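My peg board gallery

I've been fiddling with this board since December, and the page has been sitting half written for nearly as long, so let's get it up. The board is white, the loose parts are blue, and that color choice took longer than I'd like to admit. I tried gray first (dull) and then a green that came off the printer looking like old toothpaste. Blue won. It shows up nicely against the white plates, and if a peg rolls under the couch I can find it again!

The idea came from a shape sorter I picked up at the Drado flea market, one of those toddler ones with a lid full of holes. I wanted the grown-up version, with pegs and cylinders and slots and a few awkward bits, everything on one flat panel. I named it Drestura, which doesn't mean anything, I just liked how it sounded and it fit on the label of the storage box.

The first try was too small and the second one warped, so you're looking at version 3. All of the pictures have the board lying flat on the dark table with the black curtain behind it.

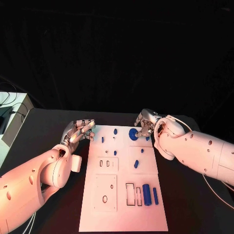
The round blue knob near the far edge is the part I'm proudest of. 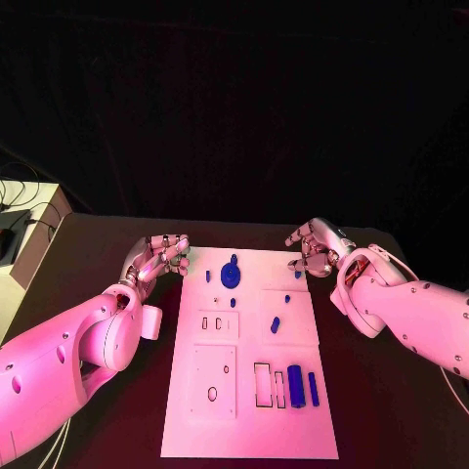 Everything goes pink under the magenta light, even the white plates. I love this one.
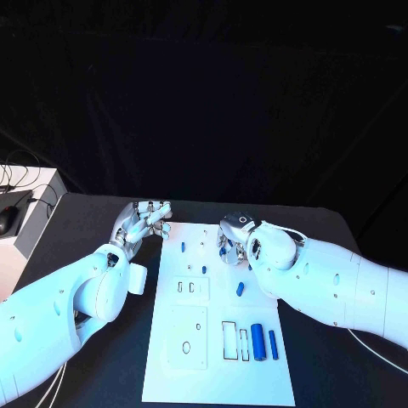

Back to plain colors, with a small blue peg standing upright near the top and two tiny metallic pins close by.

I went back and forth on how tight the holes should be. Too snug and you need to lean on a peg to get it in, too loose and it flops over sideways and the whole thing feels cheap. I ended up printing a strip of test holes, 19 of them, each a hair wider than the one before, and trying the same peg in every single one while I watched TV. Hole 7 was the one. It gives you a soft little stop at the bottom that I find very satisfying, and I've used that gap for everything since, including a pencil holder that didn't need it.

The slots were harder. A round peg doesn't care which way you turn it, but the flat-sided shapes do, and if a corner prints a touch fat it hangs up on the edge and won't budge. I filed those by hand. I have a set of Boyer needle files that I bought years ago for a model train project (never finished, it's in the closet) and they were perfect for it. Go slow and check often, and vacuum before you put the lid on the box or you'll be picking blue dust out of it for weeks.

Somebody asked me by email how long the pegs last. Well, I kept a tally on a sticky note for one batch and got to 3000 insertions before I lost interest. The tips were a little shiny and one had a nick in it, but they all still fit. The slots wear faster than the pegs do, mostly at the corners, and that's why the plates are separate pieces. You can swap one out and leave the rest of the board alone.

Next up is a smaller travel board, which I'm calling Demton for now. It'll have fewer shapes, a hinged lid and a drawer for the loose parts if I can get the drawer to slide properly. The first one jammed halfway and I had to pry it out with a butter knife. I'll start a separate gallery for that one when there's something worth showing, and I'll put the hole sizes up with it.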